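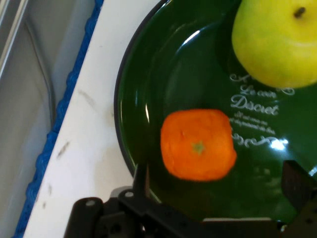
Issue 30 | Page 4

What Dry Mouth Can Tell You About Your Health

By Ferhat Keskin
5th April
Shares: 600

Most people get a dry mouth now and then, before a speech or after a long night of snoring. When it lasts for weeks, it deserves a closer look. Saliva washes away food, keeps acid in check and protects tooth enamel. Without enough of it, cavities can form quickly, often along the gum line.

Medicine is a very common cause. Drugs for allergies, depression, high blood pressure and an overactive bladder can all cut down saliva, and the effect tends to build when several are taken together. I learned this last August, when my dentist in Marsden found decay in teeth that had never given me trouble. She asked for a list of my pills before she asked how often I flossed.

Don't stop a prescription on your own. Ask your doctor or pharmacist whether the dose or the time of day can be changed, or whether another drug would do the same job. 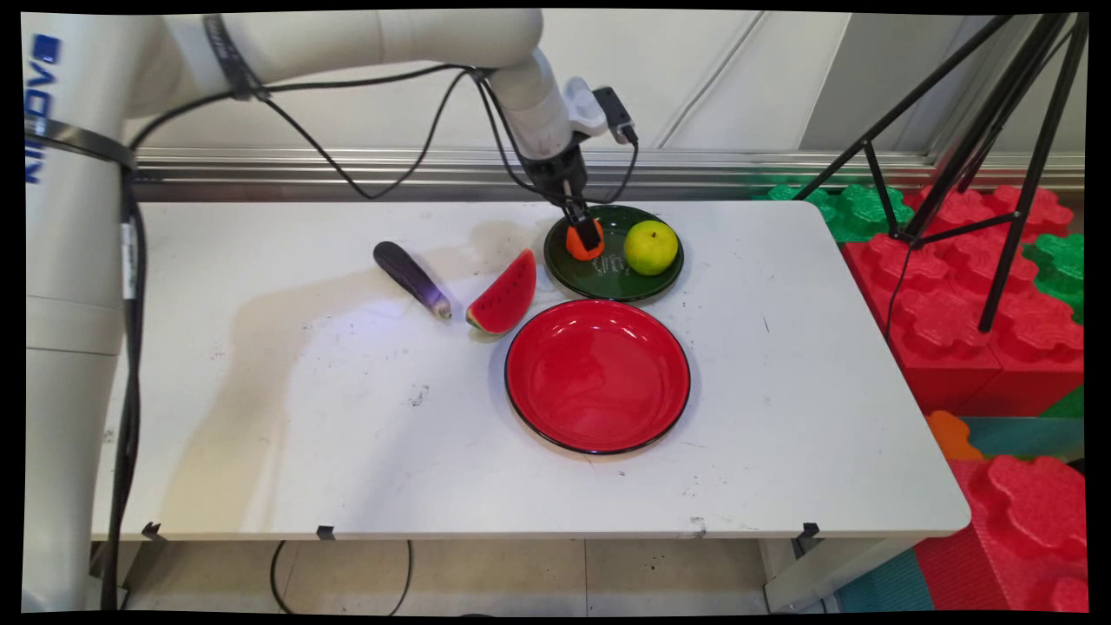 Age alone gets blamed too often. Older adults do report more dryness, but they also take more medicine. Diabetes and Sjögren's disease, an immune disorder that attacks the glands that make tears and saliva, are other possible causes. Dry eyes along with a dry mouth should be mentioned at your next visit.

Small changes help in the meantime. Sip water through the day. Chew sugar-free gum. Skip mouthwash with alcohol in it, and go easy on coffee. Hard candy is a poor choice unless it is sugar-free, and so are sour drops, which can wear down enamel. A humidifier by the bed may ease the nights.

See a dentist soon if you have trouble swallowing, a burning tongue or white patches that don't wipe off. You may be offered a fluoride toothpaste stronger than the store kind, or a drug that prompts the glands to work.

Comments (3)

jindach_walker
My allergy pills did this to me. Switched in the spring and it got better.

Rose T.
Does the gum bother anyone else's jaw? I can only manage a few minutes.

stostis
Good to see the part about dry eyes. It took me years to get tested.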